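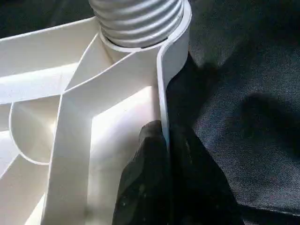

Pre-Acceptance Inspection Checklist: Histden two-finger gripper kit with wrist camera
5 min read
Unit under review: loan kit, Woston bench
Inspected by: Tia Rudd
Reviewed by: Ryan Pickering
Status: conditional, see sections 3 and 5

Marks used: P = pass, F = fail, C = pass with comment, N = not checked.

1. Before power

1.1 Base plate bolts tight, witness marks applied - P
1.2 Emergency stop within reach of the operator's chair - C
Reachable, but the cable crosses the front of the bench. Reroute behind the upright before the kit goes to Farnton.
1.3 Wrist cable has slack at full joint travel - P
1.4 Camera bracket screws present and seated - P
1.5 Supplier manual matches the firmware on the controller - F
Manual is one version behind. The menu for grip force has moved. Pauline Oakley has asked for the current copy.

2. Power on, no part

2.1 Stop button removes drive power in both modes - P
2.2 Restart requires a deliberate reset - P
2.3 Fingers open and close over full stroke without rubbing - P
2.4 Reduced speed mode holds when the pendant is released and re-enabled - P
2.5 Pinch points labeled - C
Label on the outer knuckle only. The inner gap needs one as well.

3. Gripping, molded part

Test part is the white ribbed molding with the threaded shaft and collar, held by the curved outer wall.

3.1 Finger contacts the wall and stays clear of the threads - P
3.2 Wall does not bow visibly at the working force - C
No bow at 25 N, which is the force we intend to run. At 90 N the lip moved inward and came back when released. The controller will accept 90 N without a warning. Set a software limit and lock it with the supervisor code.
3.3 Part retained on loss of power - F
Dropped on 2 trials with the factory settings. The hold-on-fault option is in the menu but ships switched off. Retest with it on.
3.4 Finger pads clean - C
Light specks on the black surface. Wipe before each shift and add this to the daily sheet. Do not use solvent until the supplier confirms the pad material.
3.5 Part does not slide on the cloth during approach - C
The cloth rumples. Acceptable for a trial. For production use a fixed nest.

4. Wrist camera

4.1 Finger contact point in view with the part gripped - P
4.2 Exposure on white parts - C
Rib tops are very bright and the deep pocket next to the outer wall goes nearly pure white. Ribs can still be told apart. Any automatic check of that pocket would need softer light.
4.3 View of full shaft - F
The top of the shaft is out of view at this grip position. If the thread is to be inspected end to end, a second pose is needed. Dean Lockwood to say whether this is in scope.
4.4 Lens cover secured - N

5. Actions before sign-off

Grip force limit set and locked - Rudd
Hold-on-fault on, item 3.3 repeated - Rudd
Stop cable rerouted - Lockwood
Second pinch label fitted - Lockwood
Current manual received and filed - Oakley
Lens cover checked - Rudd

Reviewer's note (Pickering): I agree with the F on 3.3 and would not accept the kit until it is cleared. Items 1.5 and 4.3 can stay open through the loan period, which ends in March. The service plan quoted with the kit covers pads and cables but leaves out the camera - ask for that in writing.

3 comments
14 shares

Lorraine Birkett
On 3.2, please record the wall temperature next time. Our moldings come off the press warm and I would expect them to give at a lower force.

Tia Rudd
Will do. The trials here were on parts kept at room temperature.

Dean Lockwood
4.3 is in scope. I will teach the second pose with the wrist turned 135 degrees and send the file to Woston.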